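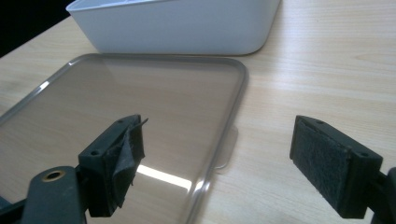 Slide 1: clear lid, white tub, open gripper.

Home | Talks | Notes | Bidgate evenings | Contact

Can it put the lid on yet? Speaker notes, Bidgate, Tuesday, May 11, 2021

Leave slide 1 up while people sit down. Ask who has put a lid on a tub today. Most hands should go up. Ask who had to think about it.

Start with the lid. It is lying flat on the table with the tub just behind it. A person gets a nail under the edge and has it up in a second. For a machine with two fingers this is an awkward job. Flat things give you very little to hold. Clear plastic is hard for a depth camera, which often reads the table underneath and misses the lid. Then there is the glare. Point at the white streak.

Point at the tab on the right side of the lid. Small features like that help people and could help machines, if the machine can find them.

Now the fingers. Look at the left pad, the frayed one, then the right pad. Grip depends on the surface of the pad, and pads wear. Shop-floor people know this already. Home users will not want to change pads.

Jarisen figures. Over 2000 tries at closing tubs on the bench in February, of which 1129 ended with the lid fully down on all sides. Say clearly that one corner left up counts as a fail. Food goes off with one corner up.

Pause here for questions if the room is quiet.

Shop floor next. The Elby packing line does its lids well, but every lid arrives the same way up in the same place. Move the stack by 3 millimetres and it stops. It is a good machine for one job – don't let anyone think I am running it down.

Kitchens are the other way round. Different tubs, lids that don't match, a wet worktop, someone reaching across. Mention the Nedeljković test: 50 mixed tubs from ordinary cupboards, no sorting beforehand. I would like to see more tests like it.

My answer to the title: on a fixed line, yes. At home, sometimes, slowly, with a person nearby. Folding clothes and loading a dishwasher are in much the same state.

Skip the cost slide if we are past the half hour. Questions, then tea at the back.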